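Jarkholm mill open day, October

What a day! We drove up through Uvberg in thick fog, and by ten the car park at the old paper mill was packed (over 900 visitors last year, and it felt like more). Ritva Seppälä led our tour. She knows every pulley in the place, and let us pull a sheet of our own from the vat — mine came out lumpy and I love it.

The beating room was the best bit. The big Brannigan beater weighs 1,270 kilos and makes the floor hum right through your boots. Upstairs is the drying loft, all shutters and rope, with a lovely view over the Gesar. 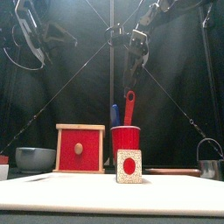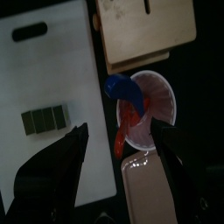
Lunch was pea soup and rye bread in the rag store, and I went back for seconds. Do wear old shoes if you go, the yard is mostly puddle. The shop takes cash only and shuts at 2.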